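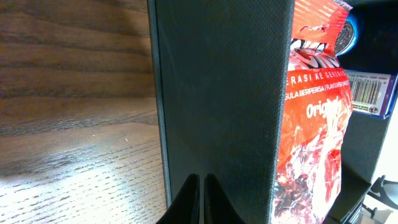
Okero recherche des préparateurs et préparatrices de coffrets gourmands

Vous aimez les choses bien rangées, les couvercles qui ferment du premier coup et les paquets de chips qui arrivent entiers ? Alors lisez la suite, ça devrait vous plaire !

Okero compose des coffrets de grignotage pour les entreprises, les comités de quartier et les gens qui veulent faire plaisir sans offrir encore une bougie. Nous avons expédié 3 824 coffrets l'an dernier, depuis un atelier qui tient dans deux pièces, et nous agrandissons l'équipe pour la saison qui vient. La première grosse commande est déjà signée : 787 coffrets pour la maison Alhassan, tous avec la même composition, tous préparés à la main.

Le travail

Vous prenez un coffret vide, vous l'ouvrez à plat sur la table, vous choisissez les sachets d'après la fiche de composition et vous les disposez. Dit comme ça, c'est simple. En pratique il y a un vrai plaisir à trouver l'ordre qui marche – le salé au fond, le sucré devant, les petits formats dans les creux – et chaque gamme a ses habitudes. La gamme Olla est la plus sage, la gamme Kekix la plus bavarde côté couleurs. Vous apprendrez les deux.

Vous aurez aussi à :
– vérifier les dates et l'état des emballages avant la mise en boîte ;
– glisser la carte et le papier de calage ;
– fermer, étiqueter, empiler par 10 sur le chariot ;
– signaler les ruptures à Kumudini Weerakoon, qui tient le stock.

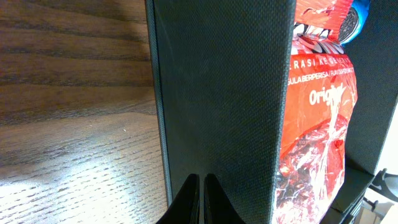
Qui cherchons-nous ?

Des personnes soigneuses, plutôt patientes, à l'aise debout une partie de la journée (des tabourets hauts sont à disposition). Aucun diplôme demandé. Si vous avez déjà travaillé en boulangerie, en librairie au moment des paquets cadeaux ou dans une préparation de commandes, dites-le, on adore. Si vous débutez, postulez quand même : la formation dure deux jours, en binôme, avec Mizanur Gazi, et elle est payée comme le reste.

Allergies : l'atelier manipule des produits contenant arachides, fruits à coque, gluten et lait. Tout est emballé, mais il vaut mieux le savoir.

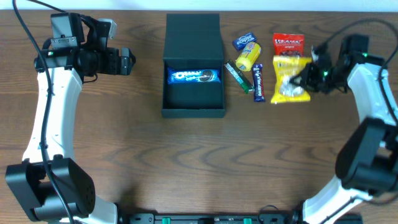

L'essai dure une petite heure et on le fait ensemble, sans chronomètre. Vous recevrez une fiche, quelques sachets et un coffret à remplir comme vous le sentez. Le modèle est une boîte sombre et mate dont le couvercle à charnière se rabat vers l'arrière et tient debout derrière le plateau. Ce plateau est peu profond, donc un sachet un peu gonflé se place avec doigté ! On regarde ensuite le résultat à deux et on en discute.

Conditions

CDD de quatre mois à temps partiel, 24 heures par semaine, horaires du matin ou de l'après-midi au choix. Reprise possible en septembre pour la saison des fêtes, où nous prévoyons environ 3 000 coffrets. Prime de 200 euros en fin de contrat, et un coffret par mois à composer pour vous.

Pour postuler

Quelques lignes et vos disponibilités suffisent, CV facultatif. Déposez le tout à l'atelier ou envoyez-le par le formulaire du site, à l'attention de Mizanur Gazi, avant le 6 janvier 2018. Nous répondons à tout le monde.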